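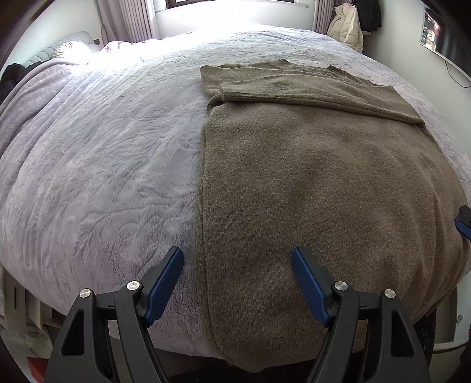
What does it mean to rebalance a portfolio?

Rebalancing means bringing your mix of investments back to the proportions you first chose. If shares have had a good run, they may have grown into a bigger slice of your savings than you ever meant them to be, so you sell a little of what has grown and top up what has lagged behind.

Grallisura launches a plain-language rebalancing service for everyday investors

2025-10-26

Grallisura, the independent investment education and portfolio service, is very pleased to announce the launch of Gromik, a new tool that helps ordinary savers keep their investments in line with the plan they started out with. Gromik opens to all Grallisura members in November, and there will be no extra charge for anyone who already holds a membership.

The idea grew out of a great many conversations with members over the past few years - at our information evenings, over the phone, and in the long and often very thoughtful letters that people are kind enough to send us. Again and again we heard from people who had set up a sensible blend of shares, bonds and cash, had gone back to their busy lives, and had then opened a statement some years later to find that the blend no longer looked much like the one they remembered choosing.

"People tend to feel a bit sheepish about it, and I always tell them they needn't," said Bethel Gudeta, head of member services at Grallisura. "Markets move every day, and most of us have jobs and families and a hedge that wants trimming. We wanted to build something that would sit quietly in the background, have a look at things for you, and let you know in ordinary words when it might be time for a tidy-up."

Gromik checks each member's holdings against their chosen mix 4 times a year. When any part of the portfolio has wandered too far from its target, the member receives a short note setting out what has changed, what a correction would involve and what it would be likely to cost in brokerage. No trade is ever placed without the member's say-so, and members who would sooner leave things as they are can simply set the note aside until the next check.

The service was tested over 13 months with a group of 200 members, who ranged from first-time investors to people well into retirement. Their comments shaped a good deal of the finished product. The notes became shorter, the charts became larger, and a glossary was added after several members asked, quite reasonably, what we meant by "drift". There is also a printed version for those who like to sit down with paper and a pen, and we suspect it will have its loyal followers.

Gromik was developed together with Biwott, which supplied the portfolio tracking software, and Amusport, which designed the screens and the printed notes. Grallisura would like to thank both teams warmly for their patience, their good humour and their willingness to rewrite the same paragraph as often as we asked them to.

Members can choose from 35 model mixes or enter their own. A series of free online sessions will run through November for anyone who would like to be walked through the set-up, and questions are welcome both before and after. Invitations will go out to members by email.

The information in this release is general in nature and does not take into account your personal objectives or financial situation. The value of investments can fall as well as rise.

Media enquiries: Bethel Gudeta, Member Services, Grallisura

Sign up to our newsletter for market notes and member news. You can unsubscribe at any time.

Contact us | © 2025 Grallisura. All rights reserved. | Back to top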